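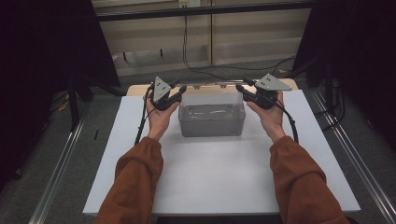

ユーリー・ステツィウク
Vundton 車両整備部 技術指導担当

2023年3月22日

冬明けのトラック整備 ― 作業場で実施する融雪剤対策と日常手入れの要点

凍結防止剤が散布された路線を走行した車両は、路面の雪が消えた後も腐食が進行します。塩分は泥とともにフレームの内側、ばねの重なり、配線の固定具の裏に残り、気温の上昇とともに金属を侵します。当部では、Oltby 営業所の車両を対象に、2月の終わりから順次、冬明けの手入れを行っております。本ページでは、整備士の常駐しない小規模な作業場でも実施できる事項をまとめました。なお、各部の締付け値および油脂の銘柄は車種により異なります。必ず車両の取扱説明書および整備要領書の指定に従ってください。

洗車の順序

下回りの洗浄は、車体の外板より先に行います。外板を先に仕上げますと、下回りから跳ねた泥水で再度の洗浄が必要になります。まず低い水圧で全体を湿らせ、泥が軟らかくなるまで約15分置いてください。乾いて固まった泥に直ちに高圧水を当てると、塗膜を傷めるおそれがあります。

高圧洗浄機の使用時は、次の部位に噴射口を近づけないでください。
・電装品のコネクターおよび制御装置の筐体
・ラジエーターおよびインタークーラーの放熱部
・空気ばねのゴム部分
・プロペラシャフトの継手およびハブのシール部
・エアドライヤーの排気口

フレームの内側は、後方から前方へ向けて洗い進めると、流れた泥の確認が容易です。水抜き穴が詰まっている場合は、樹脂製の細い棒で泥を除きます。金属の棒は防錆塗膜を削りますので使用を避けてください。

洗浄後は、日陰の風通しのよい場所で十分に乾燥させます。圧縮空気で水を飛ばす際は、保護眼鏡を着用し、周囲に人がいないことを確認してください。

防錆塗装の補修

乾燥後、飛び石などで塗膜が欠けた箇所を点検します。赤さびが表面にとどまるものは、ワイヤーブラシと研磨布で除去し、脱脂のうえ下塗り、上塗りの順に補修します。さびが層状に剥がれるもの、亀裂が疑われるものは塗装で覆わず、整備工場の診断を受けてください。特に、ばねの取付部、横梁の接合部、連結装置の周辺は強度にかかわる箇所です。

塗料の乾燥時間は気温と湿度に左右されます。缶の表示を確認し、気温が表示の下限を下回る日は作業を見送ります。排気管、ブレーキ部品、ゴムホース、銘板には塗料が付着しないよう養生してください。銘板の刻印が塗りつぶされた車両は、検査の際に確認の手間を要します。

バッテリーと端子の手入れ

冬期は始動時の負担が大きく、端子の緩みや白い粉の付着が見られることがあります。作業の前に、原動機を停止し、電源遮断スイッチの扱いを取扱説明書で確認してください。端子は負極側から外し、取付けは正極側から行います。この順序は掲示しておくと、経験の浅い作業者への引継ぎにも役立ちます。

12ボルトのバッテリーを直列に接続している車両では、片方のみを新品に交換しないことを原則としています。新旧の組合せでは充電の状態に偏りが生じ、新しい側の寿命も短くなりがちです。付着した粉はぬるま湯を含ませた布で拭き取り、端子の内面を専用のブラシで軽く磨きます。使用した布は他の用途に回さず、分けて処分してください。

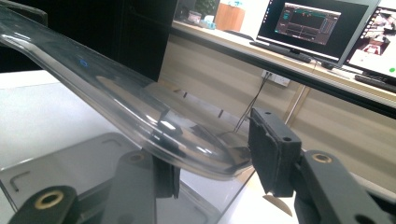 端子を締め付けた後は、手で軽く動かして緩みのないことを確かめ、端子用の保護剤を薄く塗布します。厚く塗ると砂ぼこりが付着し、次の点検で緩みを見落とす原因になります。バッテリーの固定金具も併せて確認し、ケースに変形がある場合は締増しをせず、交換を検討してください。

ホイールナットの管理

冬用タイヤから夏用タイヤへの履き替えは、この時期の事故防止において最も注意を要する作業です。取付面のさび、泥および古い塗料の浮きを取り除き、ボルトとナットのねじ部を清掃したうえで、手で滑らかに回ることを確認します。途中で引っ掛かるナットは再使用しません。

潤滑剤を塗布する位置は、ホイールの方式によって異なります。塗布してはならない面に油が付くと、所定の値で締め付けても適正な軸力が得られません。判断に迷う場合は作業を止め、整備要領書を参照してください。

仕上げの締付けには、校正済みのトルクレンチを用います。インパクトレンチのみで作業を終えてはなりません。Oltby 営業所では、締付けを担当する者と確認する者の2名を定め、双方が記録票に署名する方式をとっております。履き替え後の増締めは、当部では走行100キロメートルを目安としていますが、車両製造者の指定がある場合はそちらを優先します。

エアタンクの水抜き

気温の変化が大きい時期は、タンク内に水分がたまりやすくなります。平坦な場所で駐車ブレーキを作動させ、輪止めを掛けてから、排水弁を開いてください。出てきた水に油が多く混じる場合は、圧縮機またはエアドライヤーの点検が必要です。乾燥剤の交換時期は記録簿に記入し、走行距離と併せて管理します。

排水弁の引き輪が固着しているときは、無理に引かず、周囲の泥を落としてから浸透潤滑剤を少量用います。作業後に空気漏れの音がしないか、原動機を停止した状態で確認してください。

ワイパーと窓の手入れ

融雪剤を浴びたワイパーゴムは、縁に細かな欠けが生じていることがあります。水を含ませた柔らかい布で両面を拭き、拭きむらが残るものは交換します。アームを起こした状態で放置すると、不意に戻ってガラスを損傷することがありますので、外している間はガラス面に厚手の布を敷いてください。

冬用の洗浄液は、春以降も残量がなくなるまで使用して差し支えありません。ただし、異なる製品を混合すると沈殿を生じ、噴射口が詰まる場合があります。切り替える際はタンクを空にし、水で一度すすぎます。

用品の保管

取り外したタイヤチェーンは、真水で洗い、完全に乾かしてから、車両番号の札を付けて保管します。損耗した箇所がある場合は、収納前に補修の依頼を済ませてください。冬用タイヤは直射日光、油類、電動機の近くを避け、取り付けていた位置を側面に記しておきます。

記録票の様式は、Gebru 倉庫の管理担当であるフェヴェン・テスファマリアムが改訂したものを使用しています。備考欄には、処置を見送った箇所とその理由を記入してください。旧様式の用紙が残っている作業場では、新様式に差し替え、記入済みのものは従来どおり車両ごとの綴りに保管願います。

本ページの内容に関する照会は、Vundton 車両整備部の技術指導窓口で受け付けております。車両番号と、該当する項目名を添えてご連絡ください。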